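Elmarie Mofokeng
Sunday, April 9, 2023

1/ ok so I've decided this is the month I deal with the scarf drawer. It's been stuck half open since my sister moved out and I'm tired of hitting my hip on it!!

2/ final number is 48. Forty-eight scarves, bandanas and random squares of cloth. I wear maybe three (four if it's windy)

3/ 10 went straight in the giveaway bag, mostly the scratchy winter ones. Tshepo has already claimed a plaid one for the dog

4/ I tried rolling them first and hated it, they all popped open by lunch. So now I fold them into long skinny strips, wide at one end and narrow at the other, and they sit side by side like files

5/ the busy prints are my favorites to do. Cream background, reds, oranges, a bit of teal, and you get a different piece of the pattern on top depending on where you fold

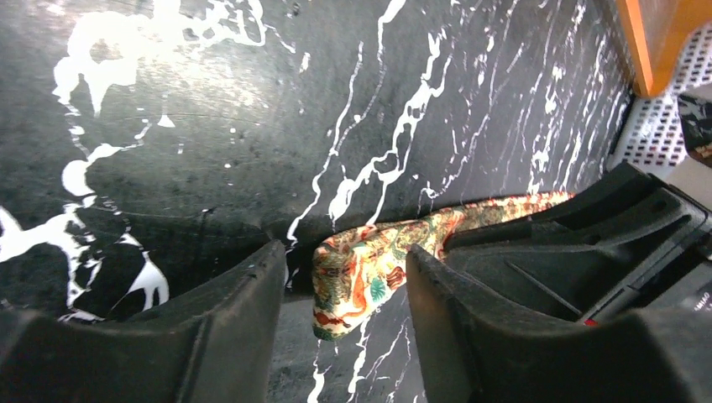
6/ silky ones are a pain, they slide right off the marble-look table. I do those on a towel now

7/ 17 folded so far, and the drawer closes if I lean on it. Taking a tea break, then the bandanas. If anyone wants a green wool one with fringe, speak up before Tuesday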